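How to Speak at a Town Council Meeting

By Ebise Mekonnen
November
Print | E-mail
12 comments

Most town councils set aside part of each regular meeting for public comment. You don't have to be an expert or belong to a group. You do have to follow the council's rules, and they differ from town to town, so check yours before you go.

Start with the agenda. It is usually posted on the town website a few days ahead, and the clerk's office can give you a paper copy. Find the item you care about and write down its number. If your topic isn't listed, you will probably have to speak during the general comment period, and the council may not be allowed to vote on it that night.

Sign up next. Some councils want your name by noon on the day of the meeting. Others put a sheet by the door and take it away when the meeting is called to order. Call the clerk if the notice is unclear.

Write out what you plan to say. A two-minute limit is 120 seconds, and that goes faster than you think. Say your name and the part of town you live in, then say what you want the council to do. "Please vote no on item 21" is a good second sentence. Use the rest of your time for your strongest reason and one fact to back it up.
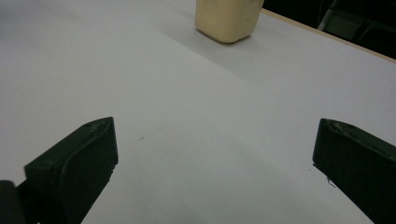 Read it aloud at home with a timer. If you run over, cut a whole point and keep your normal speaking pace. Print it in large type.

At the meeting, address the chair and the full council. Don't argue with other speakers or with people in the seats. Council members often won't answer you during comment, and in many towns the rules don't let them. When the timer sounds, finish your sentence and sit down.

Bring copies if you have a handout, one for each member and one for the clerk. Written comments sent by e-mail normally go into the record too, so send yours even if you speak.

Afterward, look up the vote in the minutes. If the item was put off, note the new date and sign up again.

Wondimu Degefa contributed to this guide.

Shares: 3196
Print | E-mail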